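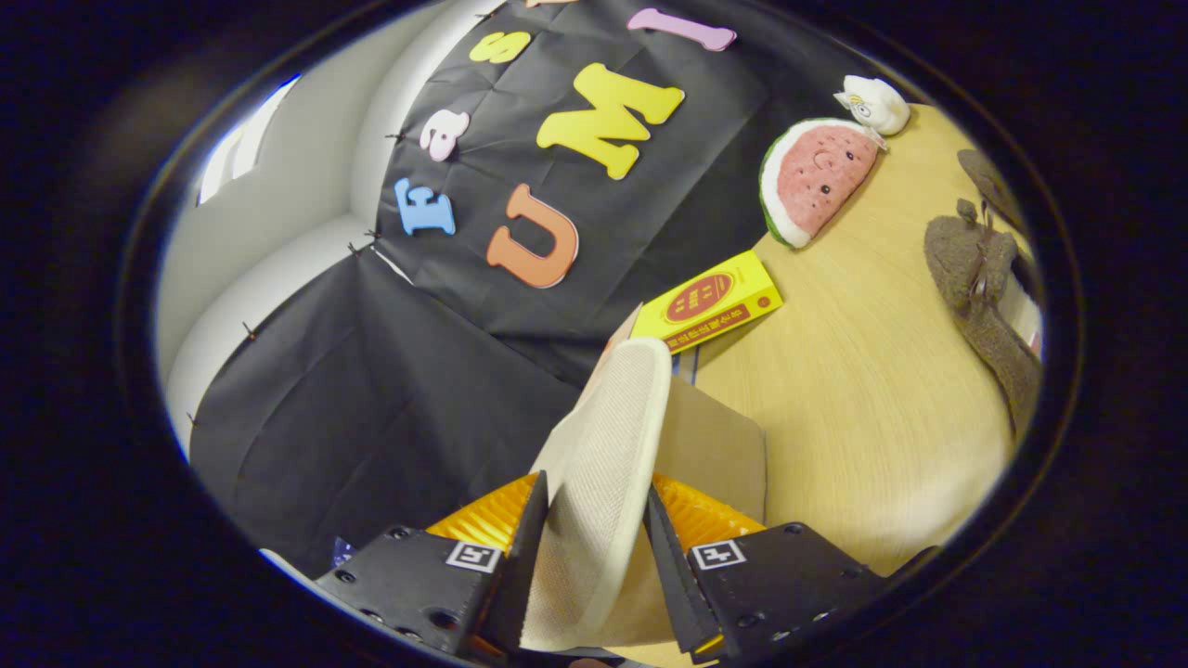 Section 4 covers putting up the Culldale passing net for the first time and setting the target pockets for a quarterback's throwing practice. The net can be set up by one person, but the frame is much easier to raise with two. Most of the work is done close to the ground, with steel tubes passing over your feet. A padded fabric slipper with a mesh upper is fine for reading this section in the kitchen and is no use in the yard, so put on closed shoes with a firm toe before you open the carton. Work gloves are recommended for steps 6 through 9.

4.1 Choosing a place

Set the net on level grass or turf. Do not set it on concrete or decking, as the ground stakes are the only thing holding the frame against a thrown ball. Leave clear space behind the net. Hard throws that miss the pockets will push the netting back, and a ball that goes over the top bar will keep going.

Keep the net away from windows, parked cars and overhead wires. If the sun is low in the evening where you live, turn the net so that the thrower does not face into it.

4.2 Putting up the frame

1. Lay out all the tubes on the grass and match them to the letters on the parts sheet. The letter is on a sticker near one end of each tube.
2. Join the two A tubes to make the base bar. Push until the spring button clicks into the hole.
3. Join the two B tubes in the same way to make the top bar.
4. Fit a C tube to each end of the base bar. These are the uprights. Leave them lying flat for now.
5. Slide the top bar through the sleeve along the top edge of the net. The side of the net with the sewn pockets must face up.
6. Fit the top bar onto the uprights. Check that all spring buttons are fully out.
7. Raise the frame slowly, with one person at each upright.
8. Swing out the rear legs until the hinge locks.
9. Push a stake through each foot plate and drive it in with a rubber mallet until the hook touches the plate.

Caution: Do not let go of the frame between steps 7 and 9. An unstaked frame can fall forward in a light wind.

Note: If a spring button does not come out, the tube is usually a quarter turn off. Twist it until the button drops in. Do not hit the tube with the mallet. Replacement buttons are sold under part number 216.

4.3 Tightening the net

Start with the elastic loops at the top corners, then do the bottom corners, then work along the sides. Pull each loop around the tube and back over its own toggle. The net should give when you press it with an open hand and should not sag between loops. A net that is too tight will throw the ball back at the passer and wears faster at the corners.

New netting stretches. Go around the loops again after the first 300 throws.

4.4 Setting the target pockets

The pockets are held on with hook and loop strips and can be moved to any of the marked positions. For a young player, begin with the large pocket in the center at chest height. Add the two small pockets once the player can hit the large one often enough to stay interested.

Two layouts are printed on the back cover:

Layout 1, short passing. Large pocket center, small pockets low on each side. Use for quick throws from a three-step drop.

Layout 2, sideline. Both small pockets high on the right or the left, large pocket removed. Use for throws over an underneath defender. For a left-handed passer, read the drawing in a mirror or just swap the sides.

Press each strip down along its whole length. A pocket that is only held in the middle will come off when a ball goes in at an angle.

4.5 Checks before each use

Look at the stakes first. Ground that has been rained on will let them work loose, and they may need to go in at a different spot. Then check the hinge locks, the spring buttons and the corner loops. Stop using the net if any cord in the pocket area is cut or if a weld shows a crack.

After every 500 throws, take the pockets off and pick the grass out of the strips with an old comb.

Caution: Do not let anyone stand behind the net during practice. Do not hang or climb on the top bar. Players under the age of 17 should have an adult nearby.

4.6 Taking the net down

Remove the pockets, then the loops, then the stakes. Lower the frame forward with two people. Let the net dry fully before it goes in the bag. The sleeve can stay on the top bar if you store the bar in one piece.

For folding the rear legs, see Section 5.

Section 4 text: Yulan Ye. Drawings: Kristýna Hájek. Revised 17/11/2024.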